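Debashish Akanda
14 August 2024

Budget season for our small lab at Plullcombe, so I'm posting how we plan to spend on the arms next year. A few people asked after the March thread. Long one, sorry.

1/ We run two-arm setups for tabletop handling. Mostly cups, mugs, trays, toys. The arms were the big purchase and they are paid for. What's left is everything that wears out or that we got wrong the first time.

2/ Finger pads first. We buy them from Gelalico at $21 a pair. I budgeted four pairs for last year and we used that up well before summer. Next year's line is $156 for pads and the small screws that go with them. Pads pick up lint and dust fast, so add cleaning wipes to the same line or you'll forget them.

3/ Wrist cameras. One per arm, plus one spare on the shelf. We had no spare last year and lost nine working days waiting on shipping. The spare costs $80. Easy decision.
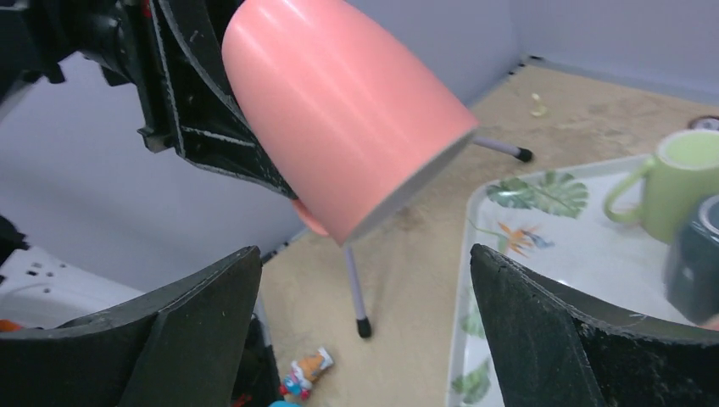

4/ Household stuff is cheap, but plan for it anyway. Mugs with handles, mugs in different colors, a tray or two. Glossy glaze is harder to hold than matte, so buy both. I put this under consumables – purchasing wanted it under "kitchen" and it took three emails to move it.

5/ Now the part I'm still arguing with myself about. Ersoy quoted $1494 for a pair of replacement grippers with a wider opening. Ours manage a mug by the body fine. Large bowls, no.

6/ Rondutell has a cheaper pair, but the mounting plate doesn't match ours, and by the time you add an adapter and a day of someone's time the gap is small. If anyone has run Rondutell grippers on a non-Rondutell arm, please reply with what the adapter cost you.

7/ Things I left out last year and had to beg for: longer cables, cable clips, a second emergency stop, a decent set of hex keys. None of it is expensive. All of it held us up at some point.

8/ Service contract: we're skipping it again. We do our own calibration and the warranty covers the joints until next March. After that I'll ask for a new quote.

9/ Sheet goes to purchasing this week with the Ersoy pair marked optional. I'll post the final version once it's signed.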